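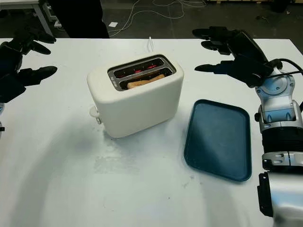 FAQ: Breakfast and Kitchen Use

Can I come down and make my own toast before breakfast is served?
Please do! The guest kitchen at Clincombe House opens well before the dining room does, and plenty of our early walkers like a slice or two before they set off. Bread is in the crock by the window, and butter and jam live on the top shelf of the fridge. If you finish a loaf, leave a note on the pad and we'll bring up another.

What does the cooked breakfast include, and is it part of my room rate?
It's included in every room rate, yes. Shu-fen Fang does the cooking most mornings, and she'll make eggs however you like them, with potatoes, mushrooms and whatever fruit looked good at the market. In July that usually means peaches, and lots of them - we have been known to send people home with a bag.

I can't eat gluten (or dairy, or nuts). Will I go hungry?
Not if we can help it. Tell us when you book, or call the day before you arrive, and Shu-fen will plan around you. We keep gluten-free bread in the freezer and a separate pan to warm it in. We do bake with nuts in the same kitchen, so if your allergy is a serious one, please talk to us first and we'll tell you exactly what we can and can't promise.

May I cook dinner in the guest kitchen?
Simple suppers are fine, and you're welcome to the pots and plates. We only ask that you skip deep frying and wipe down after yourself. If you'd prefer to go out, the Quintero is a short stroll down the hill and does a very good bean soup.

Can you pack us a lunch?
Happily. A packed lunch is $20 per person, or $40 for the picnic basket for two. Let Chin-lung Mak at the desk know by the evening before, so he can get the order to the kitchen in time.

Is there coffee in the rooms?
There's a kettle and tea in each room, but for coffee you'll need to come down and see us. The pot goes on early and stays on until late morning.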